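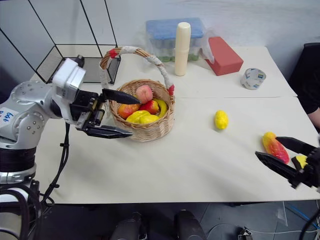

Figure 4. Wicker basket with a tall arched handle, holding a peach at the back.

4.2 What shoppers carry home from the stand

The most exciting result of the Lundau survey has to do with containers. We had set out to study price, and we asked about baskets only to fill the last line of the form. Yet of the 1,000 shoppers who completed it, 426 said they bring the same basket or bag on every visit, and these were the people who bought the ripest fruit!

Soft peaches bruise under their own weight, and growers near Koppel have long picked them firm so that they survive a deep paper sack. A round basket with a fairly wide floor (Figure 4 gives the general type) lets the fruit sit in a shallow layer. Shoppers who owned one told us, again and again, that they ask the seller for peaches to eat that same evening. Sack users mostly wanted fruit that would keep until the weekend, and several said they had given up on ripe peaches years ago after one too many wet sacks.

We found the same pattern at Irkar, where the market is smaller and opens at seven in the morning. There the early crowd is older, walks to the stands, and favors handled baskets that hang from the forearm. The Irkar growers have noticed. Two of them now hold back a tray of fully ripe fruit in September for exactly these customers, and it sells out well before noon.

Handle height deserves a study of its own. A tall arch leaves room to reach in from either side, and people who own such baskets were delighted to talk about them, often at much greater length than our form allowed. Their comments are taken up again in Section 5, together with the replies from Nitetti.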